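Two sets of fingers, same rice

I've had the two arms set up at home since February, and most of my evenings with them go into one chore: getting dishes out of the rack and onto the tray, and clearing up whatever is on the left side of the table. The arms are fine. The fingers have been the problem. I finally compared two sets properly, and these are my notes.

The first set is what I had on hand, plain hard fingers that narrow toward the end. The second set came from Fawzy. They sell a softer skin that goes over the finger and a slightly wider pad under it. I paid more for them than I wanted to. Fikri Rahman had been using the same ones at Alcombe and told me they were worth it for anything glazed, so I ordered a pair for each arm.

The test was simple. Each set got 100 tries at picking up a bowl or cup from the rack and putting it on the tray, all by teleoperation, no policy running. I did half of each set in the morning and half at night so I couldn't blame being tired. Then I did a shorter run on the small stuff, which I'll get to.

Table and cameras, before the numbers:
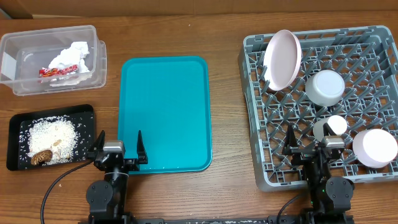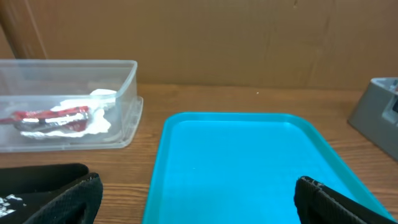
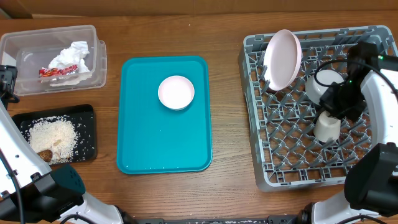
Darkham, February

The hard fingers did better than I expected on the cups. A cup has a rim you can get hold of, and a narrow tip fits down between the pegs without pushing anything else over. The bowls were where they lost. With a bowl upside down in the rack there is only the curve and the foot to work with, and a hard tip slides on glaze. I ended up squeezing harder, the bowl would pop out sideways, and I'd have to start over.

The Fawzy skins fixed most of that. I could close at a lower force and the bowl stayed put. What they cost me was room. The extra width matters in a dish rack, and on the tighter slots I bumped the neighboring dish often enough that I started planning my approach around it. If your rack has wide spacing you may never notice.

The pink plate was about even. Both sets could hold it by the edge, and both let it swing if I wasn't square to it.

Small stuff: neither set can do anything useful with rice. I knew that going in, but I wanted to see how the fingers behaved when they had to reach through a pile of it for something else. Grains got stuck in the surface of the skins and came along to the next pick. The hard fingers wiped clean with a cloth. Tissue was easy with both. Snack wrappers were better with the skins, as long as I went in low and pinched a crease. I tried going straight down on a wrapper for a while and mostly pushed it around.

A word on cameras, which ended up mattering more than the fingers did. I have the overhead view and the wrist views, and I drove the first few tries using only the overhead one. That was a mistake. When a gripper is down in the rack it covers the exact thing you're trying to grab. The wrist view shows the gap between the fingers, and once I moved it to the bigger window on my screen my times came down for both sets. I threw out those first tries and started the count again.

The wrist view has its own trouble. It can't tell me what the elbow is about to hit. I settled on overhead for getting close and wrist for the last few inches, and I switch with a foot pedal — a cheap one meant for transcription work.

The controller is still the Grurkard board. Hipólito Echeverría wrote to ask whether I'd had dropouts with it, and I had, until I took the USB hub out and plugged straight into the computer. I haven't had one in the last 400 picks. I don't know if it was the hub or the cable that went with it, and I haven't gone back to find out.

For now I've left the Fawzy set on the right arm, where the rack is, and gone back to the hard fingers on the left. Mixing them felt wrong for a day and then I stopped thinking about it. The one annoyance is that the two sets are different lengths, so each arm needs its own tool offset, and I have already loaded the wrong file once and driven a fingertip into the table.

I've got 676 logged picks altogether, counting the practice ones. I'll put the log up after I clean out the duplicate rows. Next I want to try the skins trimmed narrower with a craft knife, if Fawzy doesn't start selling a slim version first. If you've cut yours down, tell me what blade you used and whether the edge started to peel.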